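5. Setting up shutdown and protest alerts

Onum can warn your newsroom or field team when mobile data drops in a city, when a march is called, or when police announce a curfew. It does this by reading network measurements and local notices. It does not know why a line has gone quiet, whatever the sales page may suggest, and you should set it up with that in mind.

Before you start, you need an editor account, one working phone number and a list of the places you cover.

5.1 Add a place

1. Open Alerts and choose New place.
2. Type the name of the city or district. The test place, Markia, is already in the list. Leave it there until you have finished section 5.3.
3. Set the radius in kilometres. The box accepts 1 to 1000. A wide radius looks thorough on the map and mostly brings in other people's power cuts. We use 80 for a large city.
4. Press Save. If the place does not appear, reload the page before adding it again, or you will get every alert twice.

Note: Place names with more than one spelling are meant to be matched automatically. Check this yourself. Add the other spellings by hand under Also known as.

5.2 Choose what counts as a shutdown

1. Under Source, tick Network readings.
2. Set Drop level to 80 per cent. The factory setting is lower and will wake you up for roadworks.
3. Set Minimum readings to 500. In rural districts you may never reach that number, in which case the alert stays silent and the status light stays green. Green means only that no alert has been sent.
4. Tick Official notices if you want government orders included. These are often published hours after the service has gone, so don't rely on them for a first warning.

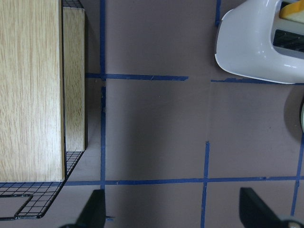
5. Under Crowd reports, choose Hold for review. The other choice, Send at once, passes on whatever people have typed, including rumours and old claims about arrests or deaths.

Caution: The confidence score beside each crowd report measures how many accounts agree. Accounts that copy one another also agree. Never publish a casualty figure on the strength of this score.

5.3 Test the text message fallback

When data is cut, alerts go out as text messages through the Sala gateway. Shutdown orders sometimes cover text messages too, and then the fallback is no use to anyone inside the area. Give at least one number outside it.

1. Open Fallback and enter the numbers.
2. Switch off Wi-Fi and mobile data on the receiving phone.
3. Select Markia and press Send test at 700 characters. The message should arrive in parts and in the right order.
4. If parts are missing, turn on Short form and repeat the test.

Note: Plirkilix, the add-on that claims to predict unrest, is off by default. Leave it off until you have compared its past warnings with your own records.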